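Siham Ouali asked me again this week whether I'd let a robot do the laundry yet. Short version: no. Long version follows, because I've had coffee.

1/ Every few months somebody posts a clip of a machine folding a towel and my replies fill up with people announcing the end of housework. It's a towel. It's a rectangle. Show me a fitted sheet.

2/ Laundry is one long chain of small annoying jobs. Door, drum, sock stuck to the gasket, soap, dial, door again. People who sell robots like to talk about one link at a time.

3/ Take the door. You pull it, it swings, and your hand has to follow the arc the hinge wants. Pull straight back and you're fighting the hinge. A kid learns this by getting it wrong twice. 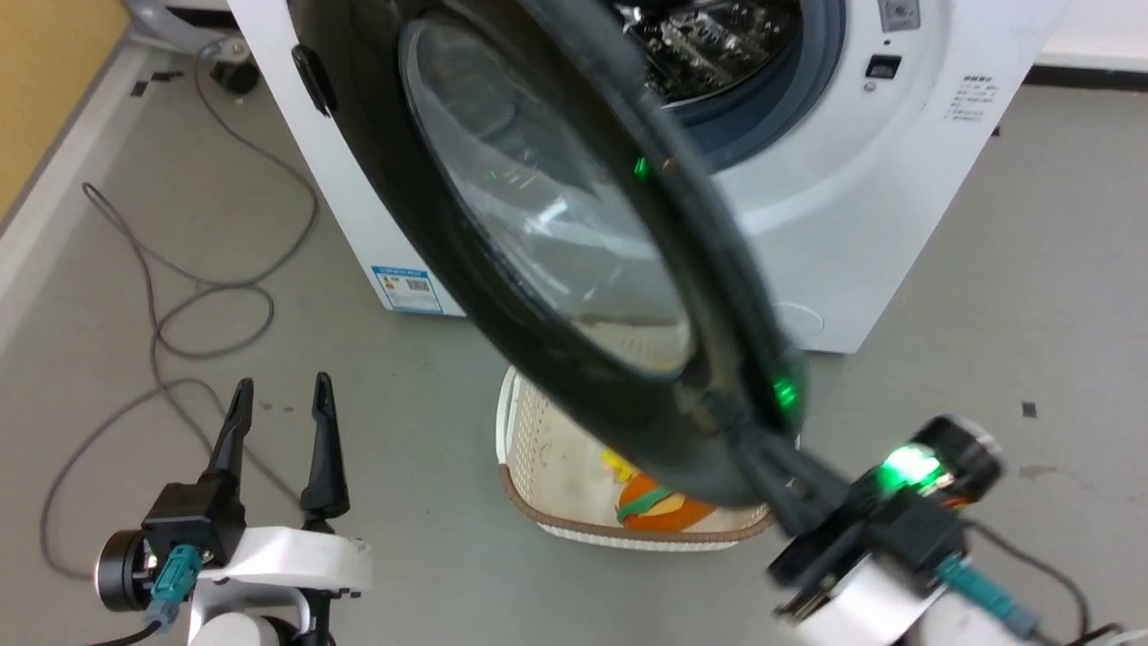 4/ And then there's the basket, which is always exactly where the door wants to be. You nudge it with your foot without thinking. Ask a robotics person how their system nudges things with its foot.

5/ Younes Filali says I'm being unfair, that two years ago none of this worked at all. Fine. But "better than nothing" is a low bar for something that's supposed to live in my house.

6/ What I want is boring numbers. When the Kanby people told me their arm had done 369 loads, I asked how many had a person step in. Long pause. Then a link to the video.

7/ Same story on the shop floor, by the way. Maxence Courtois ran a bin-sorting arm at Casholm for 5 months. It was good at boxes. It was hopeless with bags – and roughly 200 bags a shift came down that line. He still has two people on it.

8/ I'm not saying never. Opening a door with a gripper is real work and I respect anyone who gets it right. I'm saying don't sell me the whole chore when you've got a piece of it.

9/ Siham's reply, just in: "so you're doing your own laundry tonight." Yes. Darks first.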